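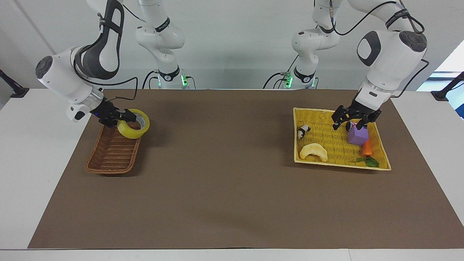

*Tape roll in the right gripper, over the brown basket. Left one is parked above the purple box. Taken at the Birkero open day, Tresanham.*

**Thread: Birkero open day, did anyone else go?**

---

**flangeface** wrote:

Went along to the Birkero do in March, the afternoon session. Parking was a pain and the sign-in queue went out of the door, but they did let you stand close to the table, which I'll give them.

The demo was two arms moving odds and ends between two baskets. Croissant, little panda, toy carrot, purple box, roll of packing tape. The talk beforehand said the cell could do 1,440 picks a day. I did the sum on the back of my badge and that's one a minute, round the clock, with no stoppages. My nan could do one a minute and she'd chat to you as well.

I'm not saying it was rubbish. The arms are nicely made and nothing got thrown across the room. But I've got a packing bench with three people on it, and I came away with no idea whether this would help any of them.

---

**mrs_pallet** wrote:

I was at the morning one. Same table, I think, same yellow tray.

One a minute is slow if you're filling cartons. It's fine if you're doing what we do, which is sorting returns, where every item is a different shape and half of them have lost their box. I'd take one a minute overnight with the lights off and be glad of it.

Did you get to see the tape go across? I thought that was the best bit. A roll is a nasty thing to hold with two fingers.

---

**flangeface** wrote:

Look at how it's held, though. It's got the roll by the rim and the whole thing is tilted. Fine over a basket with nothing in it. Put six other things in there and I'd want to see where it ends up.

And there's a great big gap between the baskets. Half the mat is bare. In my place that would be somebody's elbow, a label printer and a mug.

---

**oldrelay** wrote:

Every stand I've been to since the nineties has had a tidy table. You go and look at the real thing at a customer's site or you don't bother going. Ask them for a site visit. If they go quiet, you've got your answer.

---

**bench_37** wrote:

Bit harsh. It's an open day, they had families in. What did you want, a pallet of greasy brackets?

I've put in two Wostovov arms over the years and both were sold to me on videos. At least Birkero had theirs running with people watching. I stood there for a good while and it kept going.

---

**oldrelay** wrote:

> What did you want, a pallet of greasy brackets?

Yes.

---

**flangeface** wrote:

Ha. Yes, same.

@bench_37 I watched as well, and what bothered me was that no visitor was allowed to put anything in the basket. I asked if I could swap the carrot for my car keys and got a very polite no. The chap said it was "configured for the current set". Well, what's it cost to configure it for another set, and who does it, me or them? He said someone would email. That was a fortnight ago.

---

**mrs_pallet** wrote:

I did get an email! It was a brochure.

To be fair to them, I asked about the grippers and got a straight answer. Two fingers each side, swapping them takes a few minutes with a hex key, and they don't pretend they'll do bags. I'd rather hear that than the usual "any item, any shape".

---

**zengfan_uk** wrote:

Has anyone compared it with the Zeng cell? We had a day's trial on that. Single arm, less to look at, but they let us bring our own crate of stock and it dropped a fair few in front of everyone. Oddly that's what sold my boss on it. We could see which things it couldn't do, so we knew what to keep on the bench.

What's the second arm for on the Birkero? In the photo one's got the tape and the other's sitting over the purple box with its fingers open. Do they ever work on the same item?

---

**bench_37** wrote:

Not that I saw. Each one seemed to look after its own side. When I asked about passing things from hand to hand they said "later this year".

---

**flangeface** wrote:

So you pay for two arms and get a pair of single ones side by side. I asked the price and was told it depends.

The lease they mentioned in the talk was 37 months, by the way. Why 37? I asked that too. It's the first month free, apparently, so you're tied in for three years and they get to put "free" on the slide.

---

**mrs_pallet** wrote:

I'm still going to ask for a trial. Our stuff, our crates, our grubby lighting, and I pick what goes in. If they say yes I'll post how it goes, drops and all.

---

**oldrelay** wrote:

Take the car keys.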